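I'd been trying to get Izzati Raju to talk to me about the gripper fault for months, and when she finally agreed, it was on the condition that I'd put the boring parts in too. So I have! She looks after the hand-held grippers at Honar, the ones people carry through a task so that a robot arm can learn the same moves later, and in January a whole stretch of that work had to be thrown out.

"The bad news came in as good news," she told me over a very patchy call. The lamp task was supposed to be the easy one. A person with a gripper in each hand goes up to a white desk lamp on a board, takes it by the base, shifts it and lets go. They'd recorded 1146 runs and everyone was pleased with themselves. Then the arm tried it, and it closed its fingers too late, every single time, and shoved the lamp along instead of holding it.

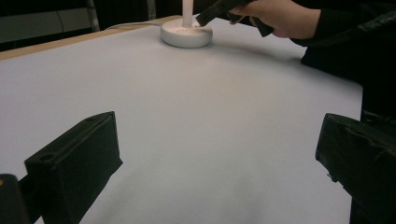

I asked what everybody blamed first. "The lamp!" she said, laughing. "We blamed the lamp for three days. Too white, too shiny, base too low. Somebody wanted to buy a different lamp." They went through the lighting next, and then the arm itself, which got a full check from the Lau people and came back with a clean bill of health.

What she found in the end was a clock problem. Each gripper reports how wide its fingers are, and that number gets matched up with the video. On the right-hand gripper the number was arriving 60 milliseconds behind the picture, and the gap grew the longer a session went on. After 45 minutes it was big enough that the fingers looked shut on video while the log still said they were open. The software, a package called Skerorier, had been written to smooth over small gaps, so it did exactly that and never raised a warning.

"It's such a dull fault," Izzati said. "No smoke, nothing broken. You could hold that gripper and squeeze it all afternoon and it would feel fine." She only caught it when she got fed up with graphs and stepped through one run by hand, late, at 9 p.m., with the log on a second screen.

I wondered if there was any danger in it, and she got more serious there. The arm was pushing when it should have been gripping, and a lamp is a light thing to push. They had a heavier task lined up for the week after, with people standing a good deal closer - that's the part she still thinks about. The task was pulled the same evening.

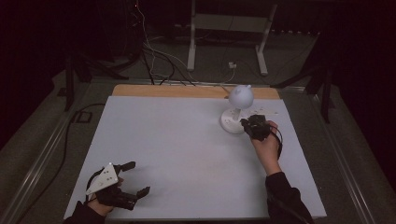
Hallutine, where the same grippers are in use, had a different take when I passed the story along. The reply I got was that a delay like that should stop the recording on the spot, with a loud beep if need be, and that leaving it to a tired person with two screens is asking for trouble. They'd also want the arm to give up after one failed grasp, however the training had gone.

Izzati agrees about the beep. She's less sure about giving up after one try, as the arm sometimes misses for perfectly innocent reasons and you'd spend the day restarting it. What they have now is a squeeze test at the start and end of each session: open, shut, open, shut, in full view of the camera, and if the log doesn't line up with the video the session gets binned. The cable on the right gripper was swapped as well, though she doesn't think it was guilty of anything.

They're recording the lamp task again from scratch, with 3000 runs as the new target. I asked how she felt about looking at that lamp for the rest of the spring. "I've got the same one at home," she said. "I've moved it to the hallway."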